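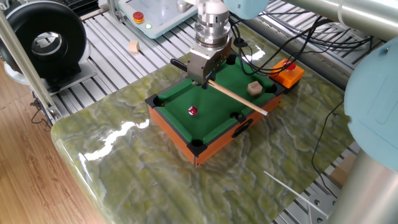 Can machines do chores yet?
Project report, Sigita Ozoliņš

My question was whether an arm with a gripper can take on small jobs at home or in a shop. I set 33 trials of picking up, holding and putting down long, thin objects. The arm managed 26. Most of the failures came at the grasp – the fingers closed too early. A broom or a mop would be harder, as both are heavier at one end. My next step is to repeat the test with 100 trials in October.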